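3.2 Plot layout and removal timing

Plots were set out in July along the lower creek at Parico, 63 in all, each 5 m on a side. Giant reed made up most of the cover, with some pepperweed on the drier bank. Cutting by hand only - no herbicide until regrowth came back above knee height. Stem counts before cutting were done by Berkay Aydoğan, same person throughout, to keep observer error down.

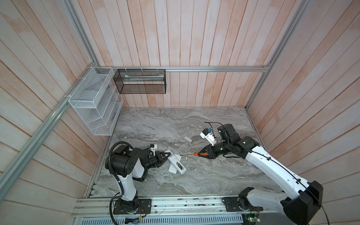
Regrowth was patchy. Shaded plots slow, open gravel plots fast. Where rhizomes had been dug out, new shoots came mostly from peices left in the bank. We pooled the two dug treatments, as they did not differ. Total shoots at the second visit: 469, nearly all of them in cut-only plots (Figure 2).

Figure 2. Robot gripper over a screwdriver and white remotes on a marble surface.

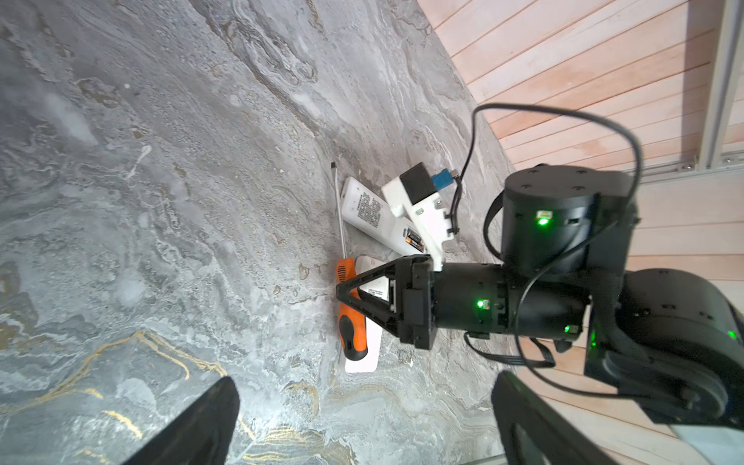 Native cover is harder to read. Mulefat came in on its own in the dug plots, willow did not. Seed mix from Vida was spread on half of the plots at 2000 seeds per plot; germination poor, maybe the late rain, maybe birds. Godinho's earlier work at Plollik found much the same on sandy soil, though his plots were fenced and ours were'nt. Deer browse not scored. Should have been.

Labor hours are left out of the cost comparison in 3.3 - crews switched plots midday and the logs do not seperate them. Last plot data entered 2018-10-29.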